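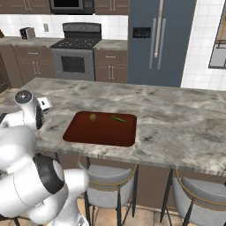 by Zinhle Sithole | posted 9/14/18 | Project report, Comics and Sequential Art

So for my project I made a webcomic! It's called Breltumberg, and it's about two roommates, Moodley and Juser, who rent the top floor of a clock shop and keep getting blamed for the clocks. I'd been doodling Moodley in my notebooks since middle school, so picking a topic took me all of one lunch period.

The plan was one page a week, starting in May, with a joke in every last panel. I ended up with 138 panels, way more than I pitched (sorry, Mr. Dobson). The first 5 pages are black and white and pretty stiff. I drew everybody from the waist up so I wouldn't have to deal with feet, and then on page six Juser falls down the stairs and, well, feet.

Lettering was the part I got wrong the longest. I kept drawing the art first and squeezing the balloons in after, so people were talking over each other's foreheads. Dennis Dobson told me to write the words in before I sketched anybody, and I redid three whole pages that way. They read so much better!

I posted it all on Zudunetti, where the image width is 800, which made my tall pages look tiny. I split them in half and that messed up one punchline (the goose one) because you could see it coming. I still haven't fixed it.

My favorite page is the one with no talking, where Moodley winds every clock in the shop by herself. It took forever to ink. If I keep going, the next chapter is about the landlord, and I already have his mustache figured out.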